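7. Folding light garments on the Wetden folding board

Now for the satisfying bit! Once you've got the knack, a whole pile of tops goes down in no time.

1. Lay the garment face down on a flat surface and smooth it from the middle outwards.
2. Find the care label and check it before you do any pressing.
3. Bring one side over, then the other - let the stitched hem be your guide, it's far straighter than your eye.
4. Fold the bottom up to the collar and run your palm along the crease.

Note: small wrinkles are fine at this stage. They mostly settle in the stack.

Caution: don't tug at the label to straighten the cloth. It can pull the seam.
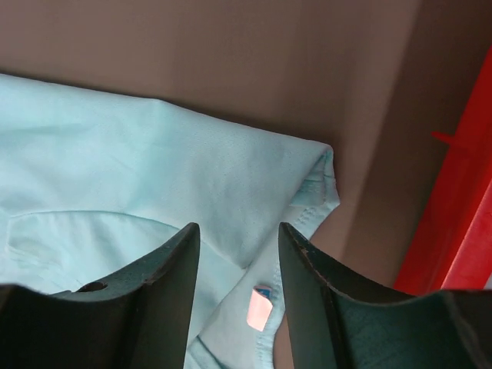 Can I fold two thin tops together?
Thin ones fold beautifully as a pair, so lay one on top of the other, line up the hems and carry on from step 3.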